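Jusside Neighbors Help Board > Schools and Clubs

What should we show on the big screen at a robotics open day?

Posted by Dimitrov, 14th August

Hello all, and thank you in advance to anybody who reads this to the end! I help run the open day at Olitz, our little robotics workshop, and this year we have 70 families signed up, so I would love to get it right. Last March we simply let the simulator play on the big screen while people wandered in and out, and I think plenty of them had no idea what they were looking at.

The program is a kitchen task. The arm has to deal with a spoon and a dark round dish on a marble counter, and we show the view from close to the gripper. My worry is whether grandparents and small kids will get anything out of it, or if I should stick to the real arm in the back room and skip the screen altogether.

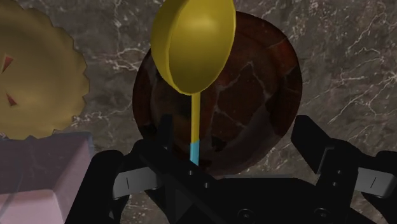
Posted by Hyun-seo Won

Please keep the screen! I took my two nephews to a demonstration at Zirniten in the spring and the simulated kitchen was the part they talked about all the way home (that and the donuts). What made it work was a person standing next to it with a pointer, chatting. With your view I would start at the yellow spoon, because every child in the room knows what a spoon is, and then move down the handle to the blue bit at the end and the black gripper around it. Let them guess what the arm is supposed to do next before you press play. Then ask what else they can find, and I promise somebody will shout "pie" before you finish the sentence.

One more thing, and forgive me for going on. Say early that it is a computer simulation. At ours a very nice gentleman spent ten minutes looking for the counter.

I would run it in short turns, then walk each group back to the real arm while the idea is still fresh. Bring a spoon from home for them to pass around, too.

Posted by olitz_parent

Went last year. Couldn't hear anything over the fan by the door. Turn the fan off and get a microphone. Also more chairs please, my mother had to stand.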